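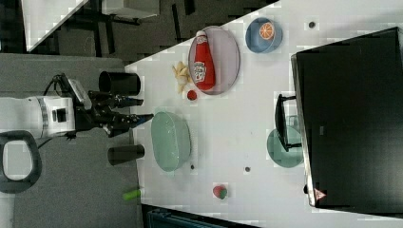

13 August 2023. Seltden bench, notes before I forget. Second block of tray resets on the Zungate arm, the job the line people at Brodstead have been doing by hand at end of shift. Layout was the messy one, Heinz bottle on its side on the oval plate, both black cups tipped over, green bowl straight ahead of the gripper. Target is 951 clean picks before anyone at Brodstead sees a schedule. Not there yet.

Print

Talked to the evening crew again. They don't mind losing the reset. What bugs them is being called over for every fault, walk there, clear it, walk back, then their own station is behind. More than 600 calls logged at the Cloutier site last October, same software. So the real change for them is interruptions. Need to put that in the writeup, managment only asks about hours.

Also pay grade. Clearing faults is not in the job sheet. Someone has to fix that first, not us but we should say it loud.

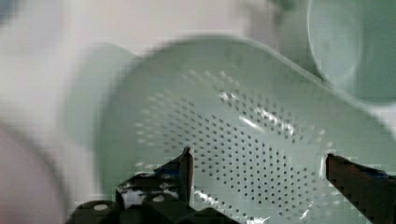 Wrist view, fingers open at the colander. Glare on the holes.

To do:
- drop wrist exposure, try 2000, then compare
- 5 min handover card for the crew, one side of paper, no jargon
- ask if the stop button can go on thier side of the table
- faults sorted by who had to walk, not by error code

Crew wants a say in when it runs. Fair. Told them I'd ask, no promise on the date.

E-mail this page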